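Sorting arm on our line – anyone else been through this?

tapegun_tess
So Jorngate put a Rulance arm on the returns sort in January and I'm now "cell lead," meaning I fill the basket, watch it, and fix what it drops. Same pay. I used to talk to people all shift and now I mostly talk to a screen! My wrists feel great though, I'll give it that. Anyone else a few months in?

dockdoor9
We got ours last year. Friday's sheet had 763 picks and two of us on the floor, used to be nine. They say everyone got moved to other jobs. Sure, to nights.

mossyoak
Nights is still a job, dock. I went from sorting to maintenance and I'd never go back – I got trained on the clock and I finally sit down for lunch.

dockdoor9
Good for you, but they had two maintenance spots. What were the rest of us supposed to do?

mossyoak
Fair. They should've posted those openings way earlier, I'm with you there.

tapegun_tess
Did either of you get a say in how fast it's set? Ours gets changed over the weekend and I find out when I walk in.

hutapea_nights 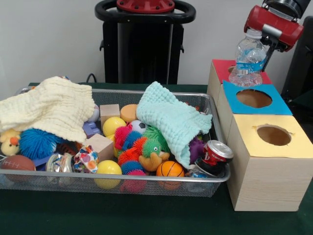
Banthorpe, January

Ours at Hutapea does mixed stuff out of a wire basket – toys, balls, blankets, bottles, cans – and it's got a water bottle over the back box there. Tess, ask for the speed setting in writing. We did, and now the shift lead has to sign off on any change. I still miss having a full crew to gripe with, and dock's right about the night shift. What do they do with your breaks when it's down? Ours tried to count a jam as break time and that got ugly fast.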